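4. Changes in Task Content at the Kitchen Sites

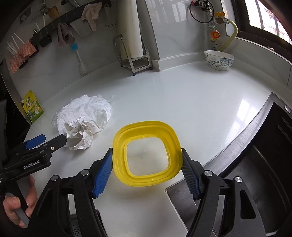 What happens to kitchen staff when part of their work is handed over to a machine?
Most of them stay in the same room and do different things, with less time spent on handling and more time spent on preparing, checking and correcting.

4.1 Setting and method

The study followed the introduction of automated clearing and sorting at the staff kitchens of Postberg, a catering contractor, over a period of seven months beginning in April. The equipment was supplied by Skirel and maintained under a service agreement with Tredar. Interviews were held with 70 employees at four sites. Work diaries were collected from the same group, giving 195 usable entries after incomplete sheets were removed.

Figure 1. Handling of a small yellow container at a kitchen counter with a hand-held two-finger gripper. The blue finger pads press against the left and right sides of the container.

4.2 Handling work

Before the change, moving light containers between counter, sink and rack was rarely named as a task in its own right. Employees described it as something done between other duties. Once it had to be divided into steps, it became visible to supervisors and was entered in the shift plan. The grasp shown in Figure 1 is a case in point. An employee picks up an empty container without attention, whereas the written procedure requires a decision on where the fingers should close and how far they should open beforehand.

Several employees regarded this level of detail as recognition of their skill. Others considered it an added burden, particularly during the midday period, when procedures had to be followed alongside normal service. Diary entries from the two smaller sites mention this conflict more often than those from the larger ones.

4.3 Responsibility for errors

Under the earlier arrangement, a dropped or misplaced item was corrected by whoever was nearest. The new arrangement assigned correction to a named post on each shift. Athanasiadis, the consulting firm that drew up the staffing plan, had expected this post to rotate daily. In practice it was often held by the same employee for several weeks, and colleagues came to rely on that person's judgment about when to step in.

Pay grades were not revised during the study period. Employees holding the correction post reported higher concentration demands and fewer informal breaks. Managers at three sites responded by shortening the post to half a shift; the fourth site kept the original schedule and recorded more requests for reassignment.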